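Windowsill Desks and Sticky Mice: Which Tips Are Worth Your Time

Every spring I get the same email forwarded to me, the one with the miracle tricks for a clean computer mouse. I tried most of them in May on the stone counter under our windows, where the laptop ends up whenever the real desk is buried. I wasn't impressed by much.

1. Toothpaste on the shell
Skip it. Toothpaste is a mild abrasive, and a glossy mouse shows every scratch. A barely damp cloth with one drop of dish soap took off the same grime. Unplug the mouse or pull the battery first.

2. Polished stone as a mouse surface
The Trivcombe home catalog swears you don't need a pad on a smooth counter. Maybe on theirs. Optical mice can get jumpy on a shiny surface, and grit under the feet does the stone no favors. I paid 745 for a Tazi countertop sealer, mat and cloth bundle (my wife still brings this up) and the only piece I'd buy again is the mat. Any plain dark one will do. 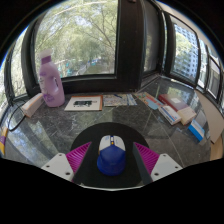 The blue and white mouse, on the round black mat.
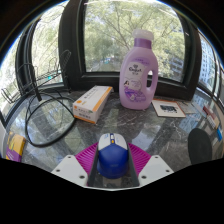 3. Cleaning products next to electronics
Bottles collect on a counter by themselves, I swear. Keep the caps tight and never spray toward the mouse. Spray the cloth, over the sink, and wring it out. Karim Hajji at the Skerndale repair counter told me he sees more mice ruined by cleaning than by dirt – he would say that, but I believe him.

4. Rubbing alcohol for the wheel
Fine in small amounts. Two cotton swabs, just moistened, one for each side of the wheel. Keep it away from printed markings, which can fade or smear.

5. The Drorkum cleaning putty
It picks up crumbs. It also left a bit of itself in the seam between the buttons, and I spent the evening getting that out with a wooden toothpick. The toothpick would have done the crumbs too.

6. How often
The email says daily. I do it every two weeks, and the pad gets a rinse when I remember.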